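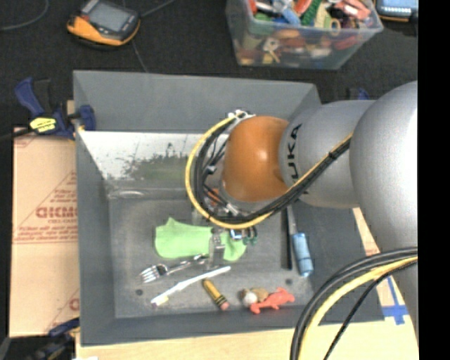
Re: [teleop-users] hand guiding vs. remote for mixed bins

Hi all,

Sorry for the slow answer, I was away from my desk most of the week and this thread got long while I wasn't looking. I'm quoting only the part I want to reply to.

> We're about to start collecting demos for picking from a bin of mixed
> household stuff, one arm, two-finger gripper. Half of my group wants
> to grab the arm and push it around by hand, and the other half wants
> to drive it from a controller. We have budget for maybe 800 demos
> before the student who's doing it goes back to classes in September.
> Which one would you pick, and how much of what you collect ends up
> being thrown out? Also, does anybody have a good way to deal with
> soft things? Our cloth grasps are awful.
>
> (We're on the Dinsa controller with the stock settings, if it matters.)

OK, so I've done both, on a KUKA arm over a shallow gray bin, with pretty much the kind of junk you're describing (rag, fork, toothbrush, crayon, screwdriver, little plastic animals). We have 2303 demos in the pile at this point. I'd go with remote, but let me grumble about it first.

Hand guiding is lovely for the first afternoon. You feel the contact, you know right away when a finger is touching the floor of the bin, and a new person can do a decent pick in ten minutes. Then your shoulder starts to hurt! And your arm and your sleeve are in every single camera view, right over the bin, so the images you record don't look anything like what the robot will see when it runs by itself. We tried playing the trajectories back afterward with nobody touching the arm and recording the images on that pass. It works for the screwdriver. For a rag, forget it, you can't put a rag back the way it was.

With remote you lose the feel, and the first day is miserable. Everybody comes down too hard. I'd turn the speed scaling way down from the stock Dinsa setting and leave it there until people stop flinching. We moved over to the Womura hand controller in the spring and I like it better, mostly for the clutch button, which you can find without looking. The wrist still drifts a bit if you hold the clutch for a long time, and I haven't figured out why. If anybody on the list has, please write to me!

How much gets thrown out: of our first batch of 217 remote demos we kept 164. Most of the rejects were people hesitating above the bin for ages, deciding which thing to go for. The policy learned that beautifully, by the way, it would hover and hover. Now the operator picks the target out loud before hitting record, and if they change their mind they stop and start over. I don't delete the failed grasps with a clean retry, though. Those are some of the most useful ones we've got.

About soft things. What helped us:

Come down at the highest part of the crumple with the fingers pointing straight down, then close slowly. If you go for an edge you mostly push it around the bin.

Lift a little and pause for a beat before you go up the rest of the way. You'll see whether you've got one fold or a whole wad plus the fork that was under it.

Re-crumple it by hand between demos, and throw it in from different sides. We got lazy about this and ended up with a robot that was only good at rags lying in the middle.

Thin things on a flat floor are the other headache. Toothbrush and crayon are fine if you line up the fingers across the handle, but a fork lying flat is mean, and the sloped walls can help you there if you nudge it over to one side first. I'd do a separate set for that nudge and tag it in Vurton as its own task, otherwise it gets mixed in with the plain picks and you'll be sorting by eye later. (Ask me how I spent my Monday.)

One more small thing, clamp your table. And check how your cable loop hangs at the wrist before you start a long session, with the arm in the ugliest pose you expect, down in the far corner with the wrist rotated all the way. We lost a whole morning to that one.

On the file format question from further up the thread, I'm still on the old Hivport exporter and haven't tried the new one, so I'll leave that to somebody else. I can send you our reset checklist off list if you want it. It's one page and has coffee on it.

Good luck with the student!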